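The Grind Comes Back, and This Time It Wants Your Weekends

By Aishwarya Namboodiri
16 January 2021

Every few years somebody decides that video games lost their soul when they stopped wasting our time. The latest to say so is Guoqing Shi, lead designer of Flondlow, a survival game whose main selling point appears to be that you can't carry anything.

You start on a beach. You have a sack with room for three objects, a map you have to draw yourself, and a hunger meter that drops faster than any human stomach. If you die, and you will, the island reshuffles and the sack goes with it. The store page calls this "respect for the player." I've been playing for two weeks and I'd like to know which player they had in mind.

I should say that I like survival games. I liked them when the genre was mostly broken fences and people punching trees. I put an embarrassing number of hours into Malier, which had a cooking system so fussy you could ruin soup by walking away from it. What I liked there was that the misery had a point. You got cold, you learned where the caves were, and the next night went better. Flondlow asks you to get cold, learn where the caves are, and then find out the caves have moved.

Shi doesn't see a problem. "We had testers who quit in the first hour, and then we had testers who played all night," he told me over a video call. "I made the game for the second group." When I asked how big the second group was, he said the closed test in August had 500 people in it and that he was happy with the results. He didn't say how many of them were in which group. I asked again by email and got a link to the trailer.

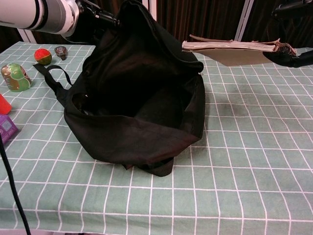 Inventory is where Flondlow makes its big stand, so it's worth spending some time there. Most games treat storage as a spreadsheet with nicer borders. You pick up an ax, it lands in a square, and you forget about it until you need to hit something. Flondlow wants storage to feel like a real bag, the slumped black backpack kind with a wide dark opening and a beat-up spiral notebook that has to go somewhere. Fine. I own a bag. I know what it's like to dig for my keys. But I've never had to dig for my keys while a boar was chewing on my leg, and that's the situation the game puts you in every ten minutes or so, because opening the sack doesn't pause anything and your character rummages like a man looking for change at a toll booth.

The animation is lovely, by the way. You can tell somebody worked hard on those hands. After the fortieth time I would have traded all of it for a hotkey.

Defenders will point to Quispe, the mountain game from a couple of years back that also made you watch your character fumble with gear. I've heard this one a lot on the forums. Quispe's climbs were short, though, and it saved at every ledge. A bad fumble cost you a few minutes and some pride. In Flondlow it can cost you an evening. The longest run I managed ended when I ate the wrong berry, which looked exactly like the right berry, a similarity Shi describes as "environmental storytelling."

There are good things here. The storms are frightening, and the sound of wind coming up the beach made me take my headphones off once. Map drawing is a treat for as long as your map is worth anything. Two-player mode is much better than going solo, mostly because one of you can hold the boar's attention while the other looks for the spear.

What I don't buy is the sales pitch. The publisher, Aston, has put out 2000 words on its site about how modern players have been "trained to expect comfort," and I read all of them, which I'm counting as part of the difficulty. If a game is hard because it wants you to get better, I'm in. If it's hard because it throws away whatever you learned, then somebody has to explain what the learning was for. Shi's answer, when I put it to him, was that the island is "a teacher who owes you nothing." I've had that teacher. I dropped the class.

A patch is planned that adds a fourth slot to the sack. The forums are already furious about it.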